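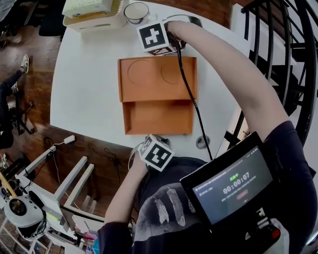
The Table by the Stairs: A Kerkura House Gallery

Posted Mon 18 May

Welcome, and thank you for stopping in! For those of you who are new, Kerkura House is the old seed merchant's building on the hill side of Seser, and this gallery is our slow and rambling attempt to get the whole place down in pictures, one corner after another, before we all get so used to it that we stop looking. Some of you have been asking for the white table since last summer, and I am happy to say that its turn has come.

I should say right away that I'm partial. I have eaten more lunches at that table than at my own, and wrapped presents on it, and once spent an entire rainy Saturday there sorting buttons, so if I go on a bit you will have to forgive me.

At the white table
Orange cardboard tray, white cup with a dark rim, and the black railing of the spiral stairs going round on the right.

The tray is my favorite thing on this page, and I know that is a funny thing to say about a piece of cardboard. But just look at that orange! Against a white tabletop it fairly sings. I like the two circles pressed into it as well, the big one and the smaller one sitting next to each other, and the deeper rectangle below them with its neat raised edges. Somebody sat down one day and decided those circles should be different sizes, and I find that a very pleasant thing to think about over a cup of tea.

I am a keeper of trays and always have been. At home I have a drawer of them (my family calls it something less polite), and they hold seed packets, watch batteries, spare keys and the good scissors. A shallow one is perfect for beads, as long as you don't sneeze. If you have ever thrown one away and then wished for it back two days later, you are among friends here.

About the table itself
It came to us from the Apaza tearoom when they changed over to square ones, and it cost us a grand total of 67, delivery included, which I still think was a kindness on their part. Getting it through the front door was another matter. We tried it flat, we tried it on its side, we took the door off its hinges, and in the end it went in at an angle that I could not describe to you if you paid me.

What won everybody over was the shape. With the corners rounded off you can squeeze past on your way to the stairs with an armful of laundry and come away without a bruise on your hip. The little round gray grommet set into the top is handy too, though I confess that for the first month I thought it was a place to stand an egg.

White shows every crumb and every ring, of course. A damp cloth takes care of nearly everything. For ink I use a dab of toothpaste, the plain kind, and for beet juice I have no advice at all except to get there fast.

About the stairs
The spiral staircase was here long before any of us. The steps are white and the railing is black, and the balusters have been painted so many times that they must be a good deal fatter than when they started out. Late in the afternoon they throw long striped shadows over the floor, and I have lost whole quarter hours to watching them move. Children adore those stairs. Anyone carrying a mattress does not.

If you visit, please keep a hand on the railing, and please leave your cup downstairs. We have had one cup go all the way from top to bottom, hitting every step, and the sound of it was something I would rather not hear again.

Odds and ends
Several of you wrote to ask whether prints can be bought. Yes, they can! The Carkau print shop on the square keeps our files, and you only need to give them the name of the gallery page. They do cards as well, on a nice heavy stock, and they will wrap them flat for you if you're taking the bus.

The guest book has reached page 69, and it lives on the shelf by the front door with a pencil on a string. Do write in it. I read every word, including the recipes, and the plum dumplings on the inside cover have already been made twice in our kitchen and finished both times before they were cool.

Next up will be the pantry shelves, with all the jars, and after that the back porch, which I am saving for July when the beans have climbed up to the gutter and the light comes through green.

Back to the gallery list
Pantry shelves (coming soon)
Visiting Kerkura House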